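Arm Cell Takes Over Tray Sorting at Irnmont

2 min read
Print | E-mail

The two-arm cell at the Irnmont wash-up line moved to daily running on 23 Nov 2019. It handles plates and forks on the tray return, one tray at a time. Supplier is Nokow; integration was done by Ruiz-Ortega.

Rate during acceptance was 38 trays per hour, against nearly 100 by hand. The cell therefore covers the low-volume period only. Peak periods stay with the existing crew of five.

Two positions change. Tray sorters on the low-volume period become cell operators after 16 hours of training. Duties are loading, clearing faults and checking finger tips for wear. Pay grade is under review; questions go to Ignacio Oyelaran.

Plate pickup uses the two-finger gripper, with the plate still on its tray.
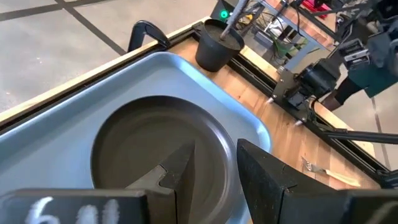
Stopping the Cell

Press stop before reaching over either rail. Restart is by the operator on duty.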